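Fludine 200 Salt Chlorinator: Owner's Guide
Section 4. First start-up and the first month 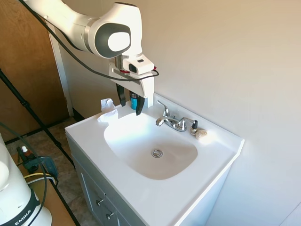 4.1 Before you switch anything on

Most of the trouble people have with a salt chlorinator starts before the power goes on. The unit will not fix green water, and it will not fix a dirty filter, whatever the bloke at the pool shop told you. If the water is cloudy or you can't see the main drain, clear it up first with liquid chlorine and come back to this section afterwards.

1. Work out how much water you have. Don't trust the figure on the old builder's paperwork. Measure length, width and average depth in metres and multiply them. Kidney-shaped pools come out smaller than their owners think.

2. Test for salt, pH, total alkalinity and stabiliser. Test strips are fine for a quick look between proper tests. For start-up, use a drop kit or take a sample in, and ask for the numbers in writing, not just a shopping list.

3. Backwash the filter, rinse it, and empty the skimmer basket.

4. Check that the cell housing sits after the filter and after the heater, if you have one. The arrow on the housing must point the way the water flows. We still see it fitted backwards, sometimes by people who charged for the work.

4.2 Adding salt

5. Turn the chlorinator off at the controller. Leave the pump running.

6. Add pool salt in 20 kg bags, walking slowly along the shallow end as you pour. Put in three-quarters of what the chart in Section 9 says and hold the rest back. There is nearly always some salt in the water already, and the only way to get rid of too much is to drain.

7. Brush any piles off the floor. On a vinyl liner, do this straight away.

8. Run the pump overnight, then test again and top up if needed.

Note: "Premium" and "mineral" blends cost a good deal more. They will work in this unit. We have not seen a test that convinces us they do anything for the cell, and the warranty is the same either way.

CAUTION: Do not pour salt into the skimmer. Do not add acid and chlorine together, or one straight after the other in the same spot.

4.3 Starting the cell

9. Turn the controller to AUTO and set output to 62 per cent. That is a starting point for a pool in ordinary summer use and no more than that.

10. Wait for the FLOW light to go green. If it stays red, go back to the pump before you blame the sensor. Air in the pump basket is the usual cause.

11. Leave the output alone for three days, then test free chlorine in the early morning. Raise or lower the setting in small steps and wait two days between changes.

Note: The salt reading on the display is an estimate worked out from the cell current. In cold water it reads low. If the display asks for salt in August, test the water yourself before you buy any.

4.4 The first month

12. Test pH twice a week. Salt pools drift upward and this one will too. Any claim that a chlorinator does away with acid should be treated with suspicion.

13. Look at the cell plates at the end of the second week. Turn off the power at the isolator, close the valves, then undo the collars by hand. White flakes mean scale. Rinse with a hose first and use cell cleaner only if the flakes stay put.

CAUTION: Never scrape the plates with a screwdriver or wire brush. Damage to the coating isn't covered.

14. Write the readings down. The table inside the back cover is there for that, and a claim with a month of readings gets sorted much faster than one without.

4.5 If you bought the Estau pump with this unit

Set the low speed no lower than the mark on the dial. The energy savings printed on the carton assume a short, straight pipe run and a clean filter, and your pool may have neither. Below the mark, the flow switch drops out and the cell makes no chlorine at all, although the pump will sound perfectly happy.

Section revised Thu 30 June by Rosine Tanguy, Drercombe service desk. Replaces the loose sheet packed with earlier units.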